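Boletín / Talleres / Club de robótica

El club Gremari vuelve a poner la mesa (y ya van dos trimestres)

10 de octubre de 2024 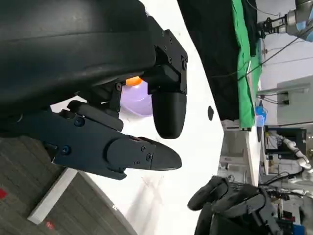

¿Hace falta saber programar para apuntarse al club? Para apuntarse basta con tener ganas y las tardes de los jueves libres; lo que haga falta de código se aprende en las primeras sesiones, casi siempre sentado al lado de alguien que lleva más tiempo.

Lo pongo lo primero porque es lo que más me preguntáis en el pasillo, por correo y hasta en la cola de la panadería. Yo misma llegué al Gremari sin haber escrito una línea de nada que no fuera una hoja de cálculo, y mirad, ahora discuto con las pinzas como quien discute con un cuñado.

Para los que acabáis de suscribiros: este trimestre el proyecto grande se llama Clamorlow y consiste en que un robot recoja una mesa. Dicho así parece poca cosa, lo sé. Mi madre me preguntó por teléfono si para eso hacía falta un club y le dije que viniera un jueves a verlo. Vino, se sentó al fondo con el abrigo puesto y a la media hora estaba dando instrucciones en voz alta (¡más a la izquierda, hija, más a la izquierda!).

El asunto de estas semanas son los cuencos. Un cuenco de plástico pesa muy poco, tiene el borde redondo y se escurre en cuanto lo aprietas por donde no toca. Los traslúcidos, como el de color lavanda, encima despistan a las cámaras, que ven la mesa a través de la pared y se hacen un lío con dónde acaba una cosa y empieza la otra. Charmaine Pretorius, que lleva el grupo de visión, se ha empeñado en que los traslúcidos se queden en las pruebas. Hubo quien propuso cambiarlos todos por cuencos opacos y quedarnos tan anchos, y perdió la votación por goleada.

Así que hemos cambiado la manera de trabajar. Antes cada pareja preparaba su secuencia en casa y la traía el jueves con toda la ilusión, y se nos iba la tarde entera en arreglar la primera. Ahora una persona maneja la pinza a mano, despacito, otra anota el agarre en el cuaderno y luego se repite cambiando el cuenco de sitio. Cuando una postura nos gusta, la guardamos con nombre. Los nombres los pone quien maneja, y de ahí que en la libreta convivan «agarre lateral 2», muy serio él, con «la croqueta» y «abuela cogiendo tacita». Si alguien encuentra un sistema mejor que lo proponga, pero aviso que «la croqueta» se queda.

Nos hemos puesto como meta llegar a diciembre con 200 agarres anotados. A fecha de cierre de este boletín llevamos 37. Sí, ya. Yo también he hecho la cuenta. La parte buena es que las primeras semanas se nos fueron en aprender a llenar bien las fichas (la mitad de las primeras no decía ni qué cuenco era) y ahora vamos bastante más ligeros. La parte mala es que en noviembre hay un puente y ya sé yo lo que pasa con los puentes.

Lo de las fichas me lo apunto como culpa mía, por cierto. El primer modelo tenía tantas casillas que la gente rellenaba tres y dibujaba un robotito en el resto. El nuevo cabe en media hoja: objeto, postura, dedos que tocan, resultado y una línea para quejarse. La línea para quejarse es, con diferencia, la más leída. La semana pasada alguien escribió «el cuenco me odia» y debajo, con otra letra, «a mí también».

Otra novedad: Ottmar Teuber va a dar una charla corta sobre dedos articulados, que a mí me parece un título estupendo aunque él quería ponerle otro más largo. Va a contar por qué en una mano con varias articulaciones la punta se cierra como se cierra, qué pasa cuando uno de los dedos llega antes que el otro y cómo se nota eso en el agarre. Trae piezas sueltas para que pasen de mano en mano. Los tornillos se devuelven. Repito, los tornillos se devuelven, que el año pasado terminamos la charla de poleas buscando uno a gatas con la linterna del móvil y apareció en el dobladillo de mi pantalón.

Y luego está Fourie. Fourie es el encuentro de clubes al que vamos a ir en diciembre, si todo sale medio bien, y este año hay una prueba de mesa que nos viene que ni pintada. Se presenta un equipo de hasta 6 personas por club y somos más de las que caben, así que habrá que organizarse. Mi propuesta, que se puede discutir, es que vaya quien haya estado en más sesiones de Clamorlow y que los demás vengan igualmente de público, con bocadillo. El autobús lo estoy mirando. Los de Pruvier, el club del instituto de al lado, también van, y hemos hablado de compartirlo para que salga más barato. Son majísimos y nos ganaron la última vez, las dos cosas son verdad.

Cosillas prácticas, que si no luego me regañan. La sala abre a las cinco y media. Pelo largo recogido, pulseras y collares fuera, y las mochilas en la entrada y no debajo de las mesas. Si vas a manejar la pinza, avisa en voz alta antes de moverla, aunque creas que todo el mundo te está mirando. El cuaderno de agarres no sale de la sala (sé quién se lo llevó a casa en septiembre, le quiero mucho, que no se repita). Y quien tenga en casa cuencos de plástico desparejados, de esos que ya no tienen tapa ni hermanos, que los traiga. Cuanto más raros mejor, si tienen asa o el borde ondulado os hago la ola.

También busco a alguien que sepa encuadernar un poco. El cuaderno está perdiendo hojas por la mitad y la grapadora de la sala ya no da más de sí. Si eres tú, escríbeme respondiendo a este mismo correo o búscame el jueves, soy la de las gafas verdes que habla demasiado alto. ¡Nos vemos en la mesa!

También en el boletín
Charla de poleas: los apuntes, por fin
Qué traer el primer día al Gremari
Pruvier nos invita a su jornada abierta
Clamorlow, semana uno: la mesa cojea
Fourie: fechas y normas de la prueba de mesa

Recibes este boletín porque te apuntaste en la lista del club. Puedes darte de baja cuando quieras desde el enlace al pie del correo.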